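Clearing off the long table

Last updated in January
Reading time: 3 minutes

The long table had been collecting things since before the holidays. Mail, a box of picture hooks, two extension cords, the seed catalogs, a bag of clothes that was supposed to go to Markitz Street and never did. I finally gave it a Sunday.

I started by taking everything off and putting it on the floor. I have tried sorting in place before and I just end up moving piles from one end to the other. With it all on the floor I had to step over it to get to the kitchen, so I kept going.

The mail went fastest. Most of it was flyers from Kuditz, the hardware store, and one bill for $623 that I had already paid. The seed catalogs I kept. The picture hooks went in the drawer with the other picture hooks, which I had forgotten we owned. That makes 7 packs, if anyone on our street is hanging pictures.

Then I washed the top. It is a pale beige finish with no shine to it, and it shows pencil marks and coffee rings more than you would think. Dish soap and warm water took care of the rings. The pencil needed a regular eraser, the kind kids use, and then another wipe. I did the raised strip along the back the same way. It's a lighter cream color and dust collects in the line where it meets the table, so I ran an old toothbrush down the whole length.

My rule now is that the back strip is for things that stay and the main part of the table is for whatever we are doing that day. The steel watering can stays, left of center, where I can grab it in the morning. The tall metal canister goes down near the right end. I tried them side by side first and kept knocking the canister with the spout.

The table tennis case is the one thing I haven't settled. It's the red and black one, and it lived on top of the fridge until Jui-lin Hsiao talked me into playing again. Now it comes out every week and lands on the table, and I don't mind it there as much as I mind the mail. Chun-hung Mok keeps his in the car, but he has also left his in a hot car in July and had to replace a paddle. I may put up a hook. I have the hooks.

The clothes finally went out to the car and the extension cords are in the closet. I priced a wall shelf from Lakel while I was at it and decided against it. A shelf would fill up the same way the table did, and I like the wall plain and white.

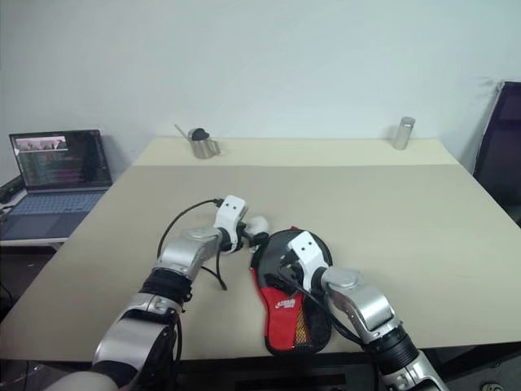
Next is the hall closet, probably in two parts. The coats should be quick. The shelf above them has paint cans on it from the last people who lived here, and I need to find out where the county takes those before I pull anything down.

Contact | Copyright, all posts by the author | Back to top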